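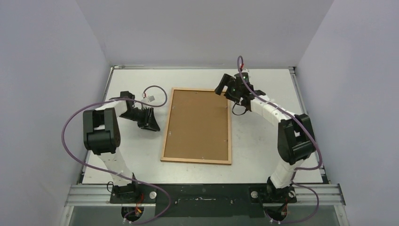 Frame station, two arms, frame back side up. Left gripper low by the corner, right one further back, jaws open.

August, 4:40 pm

Picture frame chore again. Question from Chala was simple enough: can the pair open the back of a frame, put a print in and close it so a person would hang it on a wall. My answer for now, no. Parts of it yes.

Log so far: 1084 tries at all steps together, 164 where it got from start to finish without one of us reaching in. Not great. Most of the fails are at the little metal points that hold the backing. A thumbnail does those without thinking. The fingers slide over them or push the whole frame sideways, and then every position after that is off.

What works ok:
turning the frame a few degrees, both arms pushing
lifting the backing once the points are up
picking up the frame by the long side, if it sits square

What doesn't:
points, see above
putting the backing back in, it catches on one corner and the arm keeps pressing
anything with glass. Not trying glass until the pressing is fixed

Cable on the left arm still swings way out past the elbow. Want it tied closer to the links, but leave slack at the wrist or we lose the last bit of turn. Right one can wait.

Tried 5 starting angles for the frame. Slightly turned is worse than square, every time, and of course slightly turned is how anybody would put it down. Sumico fingertips (the thin ones) ordered, should help get under the points. If they bend like the last set I'm going back to the printed ones with a notch.

Losex people want to know about bed making and dishes. Told them come back when we can do a frame. Cunbridge shop floor is a better bet imo, their parts come in the same way up all day long and no one cares if it takes a minute.

Speed: I can do one by hand while the arms are still deciding where teh corner is.

To do
re-zero left arm
lower push force when seating the backing, stop at first catch
next 700 tries with points only, skip the rest
wipe the tabletop, smudges near the front
ask Chala wether bent points count as a fail. I say yes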